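Ranetti butcher-block table top, light wood
Reviewed 11/01/2018

I bought this top in the Zullness shop for a room where small parts are put together. It was 200 dollars, and delivery took 11 days. The planks are straight and the surface is pleasant under the hand. It takes marks more easily than I expected, so I oil it every December. The Salgado top I had before was cheaper but it bent in the middle. My only complaint is the front edge, which was a little rough and needed sanding. I would buy it again.
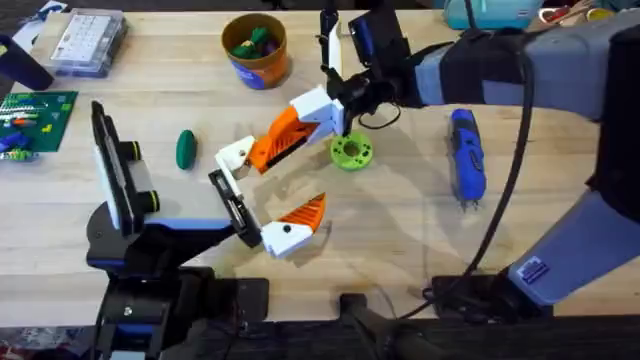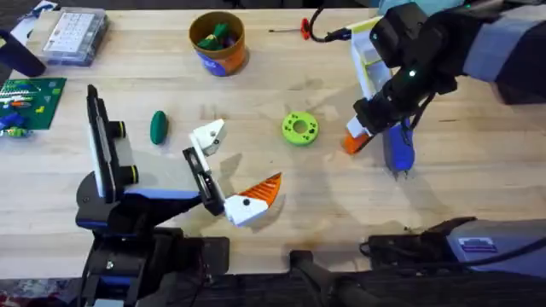

The top in use, with the lime-green ring lying on it in both photos.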